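Idside Community Kitchen
Monthly Storage and Floor Safety Check, with Comments
Month: July
Checked by: Branwen Prosser
Areas covered: dry store, prep room, wash-up, rear corridor, delivery door

Marks used: OK, FIX (needs work, kitchen may stay open), STOP (area closed until fixed), N/A.

1. Entrances and exits

1.1 Front door opens fully and closes on its own. OK
1.2 Delivery door opens from inside without a key. OK
Comment: The push bar is stiff in the last inch of travel. It does release. I put dry lubricant on the hinge side and will try it again next month.
1.3 Exit signs lit. FIX
Comment: The sign over the rear corridor flickers. New tube ordered from Guker.
1.4 Exit routes clear to full width. FIX
Comment: Two flour sacks and a folded table were standing in the rear corridor at 8:15 a.m. Both moved. This was on the last sheet too. The corridor is an exit route at all hours, including delivery mornings.

2. Floors

2.1 Floors free of grease and standing water. OK
2.2 Mats flat, corners not curled. FIX
Comment: Mat at the wash-up sink curls on the left corner. Turned over for now. If it curls again it goes in the trash.
2.3 Wet floor signs available. OK
Comment: One is by the mop sink and one is inside the dry store door. Please put them back in those spots.
2.4 Floor drain covers seated. OK
2.5 Nothing stored directly on the floor. FIX
Comment: See section 4.

3. Shelving

3.1 Uprights plumb and fixed to wall. OK
Comment: Bay C has been re-anchored since the last check. I pulled on it at shoulder height and there was no movement.
3.2 Shelf clips all present. FIX
Comment: Clip missing at the back of bay A, third shelf. The shelf still sits level, but it rocks when weight goes on the front edge. Canned goods moved down a shelf until a clip is found.
3.3 Load label on each bay and readable. FIX
Comment: Bay B label has been wiped so often that the print is gone. The limit is 530 pounds for the whole bay, spread evenly. I wrote it on tape as a stopgap.
3.4 Heavy items between knee and chest height. OK
3.5 Step stool in good order, feet not worn. OK
Comment: The Arodska stool is fine. The older one with the split tread was taken out of use and should not come back from the garage.

4. Containers and lids

4.1 Food containers clean inside and out. OK
4.2 No cracks, chips or melted edges. FIX
4.3 Lids fit all the way around. FIX
4.4 Containers and lids kept off the floor. FIX

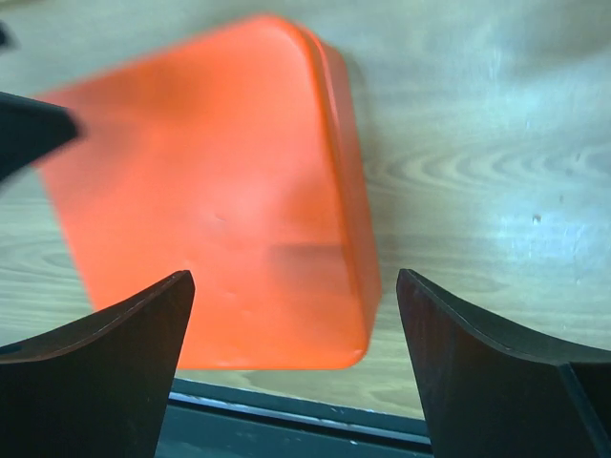
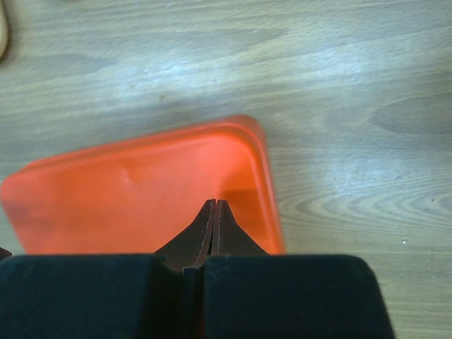 Cracked plastic is the most common reason I throw something out on this check, and it is easy to miss if you only look at the middle of a piece. Start with the edges. On a piece like the orange one, with its rounded corners and raised rim, run a clean thumb along the rim and slowly around each corner, then tip it toward the light and look across the flat part for fine lines. Any crack you can catch with a fingernail means the piece is finished for food use. Stains alone are not a reason to discard. A rim that has gone wavy from the dishwasher usually is, as the lid will no longer seat and pests can get in.

Comment on 4.2: One clear flour bin was cracked at the handle and has been discarded. The contents were thrown out as well. Do not move food from a cracked bin into a good one.
Comment on 4.3: The square lids for the rice bins have been mixed with a very similar set that is slightly smaller. They will press on at three corners and pop up at the fourth. I have put the smaller set in a bag on top of bay D.
Comment on 4.4: Anything that has been on the floor is washed before it goes back on a shelf, no matter how briefly it was down there. That covers lids, trays and empty bins. Bottom shelf must stay at least six inches up.

4.5 Contents and date marked on every bin. FIX
Comment: Four bins of dried beans had a name and no date. Date is the day it was opened, not the day you filled in the label.
4.6 Cleaning products stored away from food. OK
4.7 Empty containers stacked no higher than the shelf above allows. OK

5. Cleaning products

5.1 All bottles labeled. FIX
Comment: A spray bottle with clear liquid and no label was on the prep room windowsill. Emptied down the mop sink with plenty of water and the bottle thrown away. If you decant, label it before you fill it.
5.2 Safety sheets in the binder. OK
Comment: The sheet for the Wi degreaser was missing last time and is now in the binder, behind the blue tab.
5.3 Gloves and eye protection available. OK
Comment: Plenty of medium, few large.

6. Electrical

6.1 Cords not frayed or pinched. OK
6.2 No extension cords in permanent use. FIX
Comment: The fan in the dry store is running off one. It is hot in there in July and I understand why it was put in, but the cord goes under the door and will wear through. Unplugged and coiled. Work order 3118 asks for an outlet on that wall.
6.3 GFCI outlets tested. OK
Comment: Both prep room outlets tripped and reset.
6.4 Panel clear for three feet in front. OK

7. Fire

7.1 Extinguishers in place, pins and seals intact. OK
7.2 Gauges in the green. OK
Comment: The one by the range is near the low side of green. Service company to look at it on their next visit.
7.3 Fire blanket reachable without leaning over the burners. OK
7.4 Hood filters clean. FIX
Comment: Grease on the two filters nearest the wall. They should come out every week, even in a quiet week.

8. First aid

8.1 Kit complete. FIX
Comment: Out of blue bandages again. Burn gel is in date.
8.2 Eyewash station flushed. OK
8.3 Accident book present, last entry signed. OK
Comment: One entry since the last check, a small knife cut. No follow-up needed.

Open items carried forward
Exit sign tube, rear corridor
Shelf clip, bay A
Printed load label, bay B
Outlet in dry store
Blue bandages
Hood filters, to be cleaned before the next supper service

Please initial each item on the copy by the time clock when it is done - do not cross it out, as I need to be able to read what it said.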